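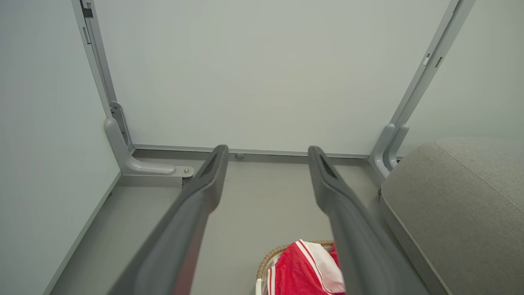
**What does one row stand for?**

One row is one order, as written down at the counter of the Lo Presti bakery in Sanmont. If a customer ordered bread and a cake at the same time, that is one row with two entries in the `items` column.

# Lo Presti order books

Transcribed cake and bread orders from the counter books of a family bakery. The shop closed and the books went to Perla Camacho, who typed them up. The transcription is released here as plain CSV with a small lookup table for the abbreviations.

There are 2,190 orders in the main file. They come from 2 bound books, catalogued here as Book A and Book B. Standing orders (the café, the school tuckshop, the bowls club) were kept on a separate sheet by the till and are not included. That sheet has not been found.

## Files

| File | Contents |
|---|---|
| `orders.csv` | One row per order, both books |
| `abbreviations.csv` | Short forms used at the counter and what they mean |
| `unclear.csv` | Orders with at least one word that could not be read |
| `CHANGES.md` | Corrections made after release |

All files are UTF-8, comma separated, with a header row. Fields holding commas are in double quotes. Line endings are LF. If you open `orders.csv` in a spreadsheet, import the `phone_len` and `pickup` columns as text or the program will try to turn them into dates.

## Columns in `orders.csv`

- `order_id`: book letter, page and position on the page, such as `B-041-03`.
- `taken`: day the order was written down, in whatever form it appears in the book. Often only a weekday.
- `pickup`: day and time of collection, same rule.
- `items`: what was ordered, separated by semicolons.
- `qty`: quantities in the same order as `items`.
- `colour`: icing colour, if one was asked for. Blank for bread.
- `message`: wording to go on the cake, with names replaced by `[name]`.
- `price`: price as written. Some are in pencil and were changed later. The later figure is used.
- `deposit`: `y`, `n` or blank.
- `collected`: `y` if the line was ticked or struck through.
- `hand`: `1`, `2` or `3`, for the handwriting.
- `phone_len`: number of digits in the phone number. The numbers themselves were dropped.

## How it was transcribed

Each page was typed straight from the book, top to bottom, with spelling left alone. "Choclate", "choc" and "chocolate" are all in there. A second pass was done on a different day with the first version hidden, and the two were compared line by line. Where they disagreed, the page was looked at again under a lamp. Orders that still could not be settled were moved to `unclear.csv` and also kept in the main file with `??` in place of the word.

Hand 1 is the easiest to read and does most of the mornings. Hand 3 only turns up in Book B, mainly on Saturdays, and uses a dot where the others use a tick. Dots have been treated as ticks. If you are working on uncollected orders you may want to drop hand 3 and see what changes.
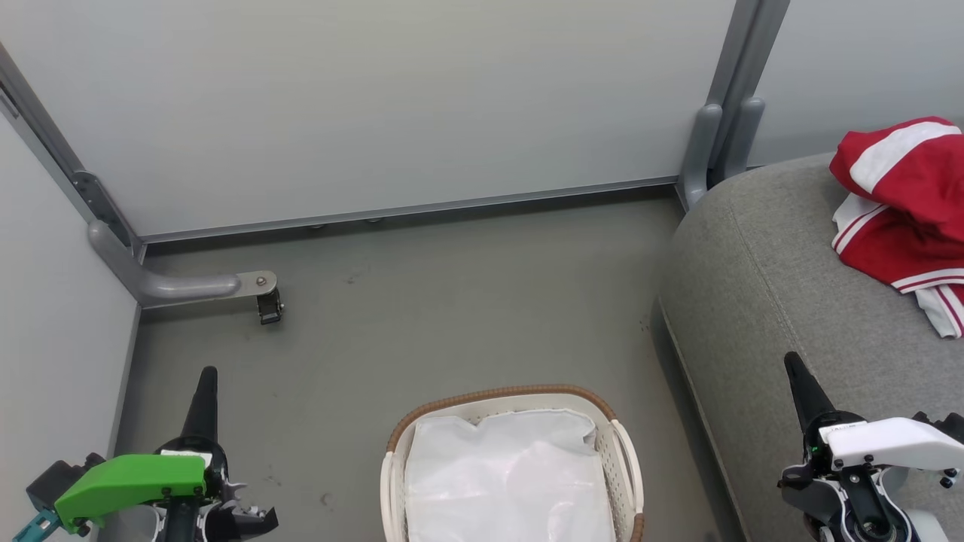
The gap in Book A is a different matter. Pages are missing after the January orders, and the stubs are still in the binding. They were cut with something sharp. Numbering in the book was done by hand after the pages had gone, so the `order_id` values run straight across the gap and will not warn you. The last order before it is a sponge with passionfruit icing and the first one after it is for hot cross buns.

## Abbreviations

The counter staff had their own shorthand. A few of the common ones:

| Written | Meaning |
|---|---|
| `hi tin` | High tin loaf |
| `v/sl` | Vanilla slice |
| `cont.` | Continental cake |
| `B/B` | Boil-up bun, a yeast bun sold on Fridays |
| `n/c` | No cream |
| `Z` | Use the Zivon mixer bowl, meaning a large batch |
| `ring` | Phone the customer when it is ready |

`cont.` also appears at the foot of some pages, where it means continued. The transcription separates the two uses, and only the cake sense goes into `items`.

`Z` was a puzzle until a former apprentice explained it. It is recorded in `items` as a suffix and can be ignored unless you care about batch sizes.

## What is in the orders

Cakes with a message make up 540 of the orders. The rest are bread, rolls, slices and plain cakes. Messages are mostly birthdays, followed by christenings and retirements. Some are in Italian, and these have been left as written with no translation.

Prices should be used with care. The books do not say whether a price includes the board and box, and the shop seems to have changed its mind on that partway through Book B. There is no price list to check against.

## Privacy

Surnames, phone numbers and street addresses have been removed. First names in messages have been replaced. Suburb and town names are kept where they were given as a delivery point, which is how Funley comes up so often: the bakery van went there on its way back from the flour mill.

If you recognise an order as yours or your family's and want it taken out, open an issue with the `order_id`. You do not need to give a reason. The row will be removed and the ID will not be reused.

## Known problems

- Several orders in Book A were written over two lines and may have been split by mistake. The ones found so far are listed in `CHANGES.md`.
- "Roll" can mean a bread roll or a sponge roll. The quantity usually settles it. Where it doesn't, the word is left alone.
- Water damage along the lower edge of Book B affects the last line on many pages.
- `colour` mixes shades and instructions ("pink", "not too pink", "same as last year").
- Cancelled orders look the same as collected ones when both were struck through.

## Suggested uses

The data has been handy for small exercises in cleaning messy text, and for local history. It is not suited to working out what the shop sold overall, as walk-in trade was never written down.

## Licence and contact

Released under CC BY 4.0. Credit it as "Lo Presti order books, transcribed by Perla Camacho". Corrections are welcome through the issue tracker, preferably one page of the book per issue.

Last checked against the books on Sat 22 July.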